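Open day at the Tirkalov council offices

The town council opened its offices to residents on September 20, 2023, the first time it has done so since the building was extended. Doors opened at 9 and the last group left shortly before four.

Visitors started in the council chamber, where Bello Nnaji, who chairs the planning board, explained how a motion gets onto the agenda and who may speak to it. Eleven members sit on the council. Residents can ask for three minutes at the start of any regular meeting, provided the clerk has the request by noon the day before. Few people in our group knew that.

From there we went down to the records room. The minutes are bound by year, and the older ones are being scanned. So far 1,140 volumes and loose files are done, out of more than 4,000. The Zovska ward boundary maps came out of their drawers for the day and drew the longest line.

Most of the questions were on the Van Acker road. Nnaji said the drainage survey is finished and the council will vote on the contract in December. A man from the lower end of the road asked whether the bus stop would move. It will, he was told, but only across the junction.

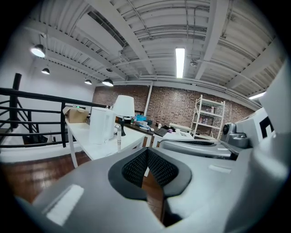
Tihomir Bošković
Local government reporter

Coffee was served in the clerk's office, and sign-up sheets for the parks and roads advisory groups were on the counter. Both groups still have seats open. Forms can be handed in at the front desk until the end of the month.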